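Akbulut Guest House, Dreden – four nights, would book again
Reviewed June 21, 2022

My sister and I stayed four nights in one of the upstairs rooms and I've been meaning to write this ever since we got home. We picked Akbulut mostly on price (2,650 for the whole stay, breakfast included) and we were a little nervous about that, but wow, what a nice surprise!

Getting there first. The bus drops you at the bottom of the hill and it's a steep walk up with suitcases. Ozan Bozkurt, the owner, came down for our bags in his little van, so call ahead and ask. There are 13 rooms and ours was number 9, at the back, with a balcony facing the lemon trees. Two proper beds, tons of hangers, and a shower that stayed hot even when we both got in late from the beach. The pillows are on the flat side. I folded mine in half and slept fine.

Breakfast runs until ten-thirty – very civilized – and the fig jam is worth getting up for. Eggs are made to order. Coffee was weak the first morning, so I asked for it stronger and after that it came stronger without my saying a word.

We paid Berkay Uçar at the front desk some 1,000 extra for the boat day to Sustutau, lunch on board. It was busier than I'd like but the swimming stops were gorgeous, and they let us stay in the water a good long while at the second one. Bring your own towel, the ones on the boat are tiny.

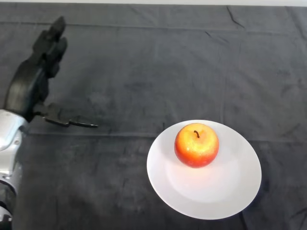
Apple and a plain white plate on the gray cloth.

A few gripes. The wifi barely reaches the back rooms. The street gets noisy until midnight or so, and our balcony door didn't shut all the way unless you lifted it by the handle. Also, parking is tight, and a couple from the room next door ended up leaving their rental down by the harbor every night.

We looked at the Brindon on the main road too, but they wanted 3,590 for the same dates with no breakfast and no balcony. For us it was an easy choice. We're already talking about going back in March when it's quieter, and I'd ask for room 9 again, door and all.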